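Inicio | Galerías | Taller | Recambios | Contacto

Galería: ordenar piezas sobre papel marrón
Enero · Redacción de Memon

Vamos rápido que hay mucho atrasado. Toca la mesa de clasificar, la parte del almacén de Prakgate que menos sale en esta web y por la que más preguntáis. Bandeja, papel, piezas sueltas. Poco más.

El papel primero. Marrón, de rollo, ancho. Lo cortamos a ojo, que tape casi toda la mesa, y si queda una franja blanca por los lados da igual. Se cambia cuando está feo, no antes. Un rollo de 60 metros da para bastante, depende de la grasa que traiga la gente.

Luego la bandeja. Metálica, con reborde, canales a lo largo. Lo pequeño va ahí dentro y lo grande se queda fuera, en el papel. Esa es toda la norma.

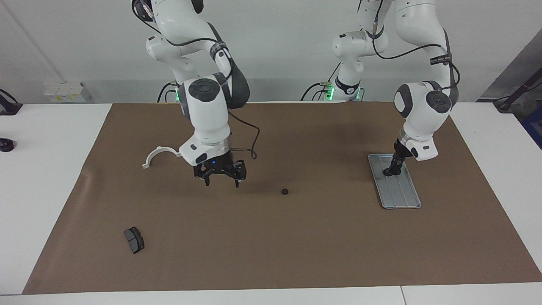

La bandeja sobre el papel, un poco torcida, y a un lado la pieza blanca curva de plástico, la del medio aro.

Escribe Skeso que en su taller probaron con papel y volvieron a la goma a las dos semanas, porque el papel se les arrugaba al arrastrar cajas y acababan con tornillos metidos en los pliegues. Que la goma se friega y lista. Y que lo de los canales sí se lo copia, pero con una bandeja por cada pedido, nunca una para todo.

Apuntado. Lo de la goma lo hemos hablado mil veces, aquí gana el papel porque se puede escribir encima. Rotulador y al lado de cada cosa la referencia. Cuando se acaba el lote se arranca la hoja y se guarda doblada con el albarán. Feo pero funciona, la 292 todavia anda por ahí con una mancha de café.

Lo de una bandeja por pedido, pues sí, ojalá. Tenemos 6 y siempre falta alguna.

Sobre los canales: la idea es que lo redondo no ruede. Engranajes, casquillos, arandelas gordas. Los engranajes pequeños son los peores, se parecen todos y a primera vista te la cuelan. Tumbados se comparan bien, de canto no hay manera. Si uno queda a caballo entre dos canales no pasa nada, se recoloca al final.

Y las pastillas de freno siempre fuera, en el papel. Con la cara de fricción hacia arriba para verle el surco del medio. Ahí se decide casi todo, si el surco está sano o si ya no queda ni surco. No las apiléis, que luego salen rozadas y vienen las quejas.
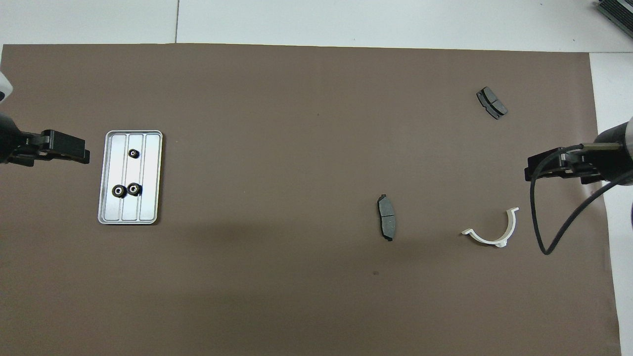 De las de plástico blanco, las curvas, nos entran muchas y pocas con referencia. Se miran las pestañas, es lo único que las distingue, porque el arco es casi igual en todas. Las que no casan con nada van a la caja de dudas. La caja de dudas se revisa los domingos, o eso dice el cartel.

Orden que seguimos, por si sirve a alguien:
- papel nuevo o al menos una zona limpia
- bandeja a un lado, nunca en el centro
- metal pequeño dentro
- frenos fuera, separados entre si
- plásticos lo último

Con un lote normal se tarda poco. Con los de Senedstead no, esos llegan todo revuelto en un saco y el último nos tuvo hasta pasadas las 11 de la noche. Más de una pieza repetida y dos bolsas sin etiqueta. Ya hemos escrito para que lo manden separado, a ver.

Falta la galería de las estanterías, que está a medias. Y la de cajas de cartón, que la pidieron en los comentarios y se nos pasó por completo, perdón. Si tenéis fotos de vuestra mesa mandadlas al correo de siempre, mejor de una en una que el buzón se llena enseguida.

También te puede interesar
Etiquetas que no se despegan con aceite
Galería: los cajones de Prakgate
Qué hacer con las piezas sin referencia
Rotuladores para papel de embalar
Senedstead: cómo preparar un envío

Anterior | Siguiente | Volver arriba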